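Workshop notebook, Sepúlveda bench
November, started 7:30 in the morning

Key holder, second version. Notes so I don't have to work it out again when Telma asks.

Background for Pascual who missed the last talk: first holder had one peg and a round base under the post. Fell over toward whichever side the keys hung. Horacio wanted to glue a washer underneath. I said no, move the base, not the weight. So the new one has the disc out to one side on a neck, like a paddle, and the post stands at the narrow end. Two pegs now, one left near the top, one right and lower.

Print took 2200 minutes of my patience, felt like. First try came off the plate at the neck, second one fine. Light grey because thats what was loaded. Support scars on the underside of both pegs, knife and a bit of 220 paper. Still a rough spot on the lower one, leave it.

Table. Wiped down before starting, the light wood one with the strong grain. Natália asked if the finish is slippery enough to matter for the base. Don't think so but tried it by hand anyway, pushed the base sideways with one finger, it drags a little then goes. Wants felt or a rubber dot or nothing. Nothing for now. Felt would make it slide more and then we're back where we were.

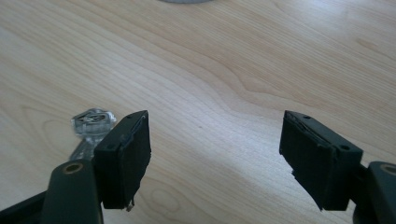

Page last changed: November, 4:29 pm, by Soledad Paredes

The grain runs on a slant to the front edge, so don't line the base up by the grain, it looks straight and isnt. Use the table edge. I lost a good quarter hour to this and so did Horacio, separately, which he denies.

Pegs. Drawn at 30 degrees up from level. Checked the upper one with the bevel gauge and got 29, lower one 30 on the nose. Not chasing one degree. What matters more is how much ring fits over the end. A thin split ring goes on easy. The fat ring off the storeroom set goes on but you have to tip it, and if you tip it too far the keys swing round and knock the post.

Tried so far (by hand, before lunch):
- small ring, upper peg: good
- small ring, lower peg: good, keys hang clear of the base
- fat ring, upper peg: ok, needs two goes
- fat ring, lower peg: annoying. Keys rest on the disc
- lanyard from the Gastach cabinet: no. Slides off. Would need a lip on the peg end

Telma says put a lip on anyway. Problem is a lip makes the fat ring worse. Maybe a lip on the upper peg only and keep the lower one plain? Ask Pascual, he draws faster then me.

Keys for the afternoon: the pair on the one ring, silver, door and padlock for the Fleveo store. Please put them BACK on the hook by the door when done, Natália was looking for them at noon and they were in my apron.

Position on table: stand in the middle, base disc to the right, keys between the stand and the front edge. Keep it off the back, the cable hole is back there and a small key dropped near it will find it. (Ask Horacio about the hex key.) 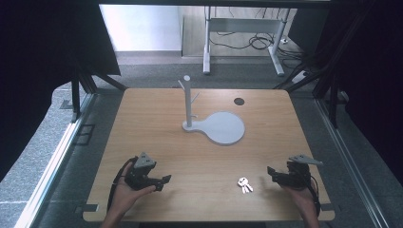 Stand and the two keys on the table. Disc to the right, blades toward the front edge.

Want to write down what I think about the key position because we argued. Blades toward the front means the ring is on the far side, nearer the stand. You pick up by the heads and the ring comes up more or less open. Turn them the other way and the blades get there first and you end up turning the whole bunch over in the air. Pascual thinks it makes no difference. Fine, he can write his own page.

Height of the post feels right standing, low if you sit. Natália wants a taller one for the front desk. Could just stretch the post, same base, but then the disc probably has to grow too. Don't promise her a date.

Zurier filament order: one light grey, one spare of anything dark. Telma has the form. If they only have the glossy grey get that, not worth waiting.

Cleared the table after, stand over to the shelf. Wipe with the DRY cloth, the damp one raises the grain.

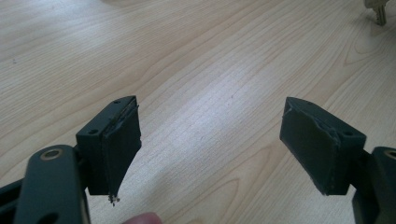

Tabletop grain. See the note on lining up by the edge.

Left to do
lip on upper peg, Pascual to draw
sand lower peg, underside
try base with the fat ring again once the disc is 7 mm further out
ask Horacio if he still has the old round base, want to weigh both
label the drawer, the grey offcuts are in with the brass screws again

Soledad, back bench. Gauge is in the left drawer if anybody needs it.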